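Gravano Tasting Notes, release 2

Contents
533 tasting notes on sparkling wine, one per row, in a single UTF-8 file, notes.csv. A second file, producers.csv, lists the 34 producers and joins on producer_id.

Fields
note_id - integer, stable between releases
producer_id - integer
style - brut nature, extra brut, brut, extra dry, demi-sec
base_year - blank for non-vintage bottlings
disgorged - month and year if printed on the back label, otherwise blank
sugar_gl - grams per liter, from the producer's sheet
taster - initials
text - free text, English, 300 characters at most

Collection
Bottles were poured at 8 degrees Celsius into tulip glasses. Tasters saw the style but no label. Each bottle was tasted by two people, and both notes are kept, even where they disagree. A bottle with cork taint was replaced once. If the second was also tainted, the wine was dropped.

Changes since release 1
Sugar values given as a range are now stored as the midpoint. Duplicate rows from the July session were removed. The old score column is gone and will not come back.

Known problems
Tasters use "dry" both for low sugar and for a chalky finish. Cava is thin compared with Loire and Limoux wines. Some 34 rows have no sugar value.
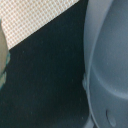 Felicja Sobczak wrote that the midpoint rule hides real differences in the extra dry rows, and asked for separate sugar_min and sugar_max columns. Both are planned for the next release. Until then the original ranges are in ranges.txt, keyed by note_id.

Maintainers
Araba Essien, Mawuli Ankrah. Send corrections with the note_id and a copy of the producer's sheet.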